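Usum Bin Picking: data card and readme

Student robotics club, Hellier campus. Written by Recep Kocabaş

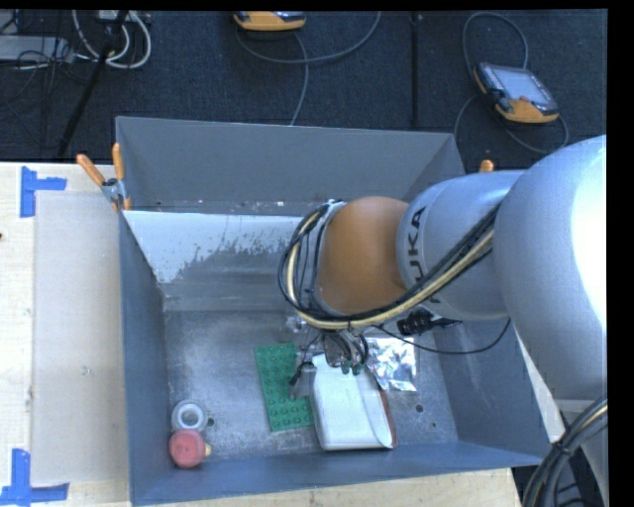 Usum is the second project of our club. The first one was Danditance, a small line-following car, and many of its members are still with us. In Usum we teach an industrial arm to take everyday objects out of a metal bin, one after another, without knowing in advance how they are lying. We keep the recordings in a folder so that new members can practise with them before they get time on the arm.

I wrote this file for members who join in the middle of the year. If some sentence is not clear, please tell me and I will correct it.

What is in the folder

The set has 400 pick attempts, made in 8 sessions. Each attempt has one colour picture taken before the arm closes the gripper, the joint positions of the arm, the gripper opening, and a label. The labels are "held", "dropped" and "missed". We also have a fourth label, "stopped", for the attempts which a person ended with the stop button. Please do not mix "stopped" with "missed". In April we trained a model with both of them together and the results were worse than before, and it took us a long evening to understand why.

Folders are named by session number, then attempt number. The file notes.txt in each session folder is written by hand, so the spelling of object names is not always the same.

The objects

We chose things that are cheap and easy to replace. They are different in the way they are difficult:

- Building-block baseplate, green. It is flat and lies close to the floor of the bin, so the fingers must come down at the edge. From the middle there is nothing to hold except the studs.
- White pouch-like item with rounded corners. It changes its shape when it is pressed.
- Silver foil packet. The reflections change with every small movement, and our object detector often gives two boxes for it.
- Roll-shaped item, white and translucent. The best grasp is one finger inside the ring and one outside.
- Round red item. It rolls if the first touch is not centred.

The bin itself is also part of the problem. The sides are tall and slope outward, so the arm has less freedom near the walls than new members expect. The floor is bare metal with scratches and bright spots. Two of our early models learned to try to pick up the bright spots. We decided to keep the metal floor and not to cover it with cloth, but you should know this when you look at the attempts from session 1.

Set-up before a session

1. Check that the bin is held by its clamps. Push it with your hand. If it moves, do not start.
2. Check the tape marks on the table. If some tape has come off, put new tape in the same place and write it in notes.txt.
3. Look at the cables along the arm. They must have enough slack for the wrist to turn, but they should not hang down among the objects. A cable in the view of the camera gives bad labels.
4. Place the control units where you can reach them without leaning over the bin.
5. Run the slow test program with an empty bin. After this you can put in the objects.

Two people must be present, and one of them has nothing to do except watch the arm and keep a hand near the stop button. This is a rule of the lab and we do not make exceptions, also not for the last attempt of the evening.

How to place objects

Drop them gently from a low height and do not arrange them. Everybody has the habit of making the objects look tidy, me too, and then the model only learns tidy bins. It is fine when two objects touch or when one lies partly on another. If an object lands outside, start the placement again.

Known problems

The lighting is not the same in all sessions. The white parts of the arm become very bright when the ceiling lamps are on, and the camera then makes the bin darker. Sessions 3 and 5 are affected the most.

The time stamps of the gripper are 12 milliseconds late against the arm. The script align.py corrects it. If you write your own loader, please correct it there also.

There is no depth data. Çınar, our older depth-camera program, does not work with this set and its calibration files should not be used.

Use and contact

Members and students of the course may use the data for reports and competition entries. Please write the name Usum in the report and send us a copy, we like to read them. Do not upload the full set to a public site before asking.

Club meetings are on Sunday at the lab. New labels, corrections and questions can go to me or be written in the issues list of the project.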